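Polythene bag

A polythene bag is a flexible container made from thin polyethylene film, closed along one or more edges by heat and left open at the top. Bags of this kind are used for packing food, clothing, hardware and household waste, and for lining bins and boxes. In British usage the word "polythene" covers all grades of the material, while trade documents normally name the grade.

Materials

Two grades account for most bags. Low-density polyethylene (LDPE) is soft, fairly clear and stretches before it tears. High-density polyethylene (HDPE) is stiffer, has a milky look and makes a crackling sound when handled. A third grade, linear low-density polyethylene, is often blended with LDPE to raise its resistance to puncture. Clear bags may also be made from polypropylene film, which has a higher gloss but splits more readily once nicked.

Film thickness is stated in microns in most of Europe and in gauge in older British trade lists. One micron is close to four gauge.

Manufacture

Most film for bags is made by blown extrusion. Pellets are melted in a heated barrel and pushed by a screw through a ring-shaped die, which gives a continuous tube. Air held inside the tube expands it into a bubble. The bubble is cooled by an air ring, flattened between rollers and wound on to a reel. The ratio between the width of the bubble and that of the die affects the strength of the film across its width - a low ratio gives film that tears easily along its length.

The flattened tube is then converted into bags. In bottom sealing, a hot bar closes the tube across its width and a blade cuts just below the seal. In side sealing, a folded sheet is cut and sealed in one action by a heated knife, so the fold forms the base of the bag. The Pladine works at Utthorpe ran 11 bottom-sealing lines at its height and supplied the Brunton chain of grocers with bags in 17 stock sizes. The works later changed over to side sealing for its lighter bags.

Gussets

A gusset is a fold set into the sides or base, allowing the bag to open into a box-like shape. Side gussets are formed by tucking boards while the tube is being flattened. Sizes of gusseted bags are given as three figures, the middle one being the opened width.

Opening and static

Freshly cut film tends to cling to itself, an effect known in the trade as blocking. Slip agents, usually fatty amides, are added to the melt and move to the surface over the following days. Anti-block powders roughen the surface slightly, at some cost in clearness.
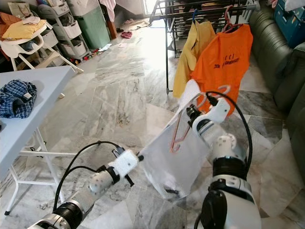 Article by Kirsty Grimshaw. Checked by Saskia Paewai. Last revised 28/08/2022.

Clear film contains little or no pigment. Its haze depends on the grade, the rate of cooling and the additives used.

Testing

Routine tests cover thickness, seal strength and impact. In the dart drop test, a weighted dart with a rounded head falls on to a clamped sheet of film, and the weight at which half the samples fail is recorded. The Verico range of heavy liners, 49 microns thick, was listed with a dart figure of 700 grams. Seal strength is measured by pulling apart a strip cut across the seal.

Disposal

LDPE and HDPE can both be melted and formed again, but thin film is awkward to sort and may wrap around the shafts of sorting plant. Many councils leave it out of kerbside collections. Recovered film goes mainly into refuse sacks and building membrane, where colour and clearness matter less.

See also: Blown film; Heat sealing; Refuse sack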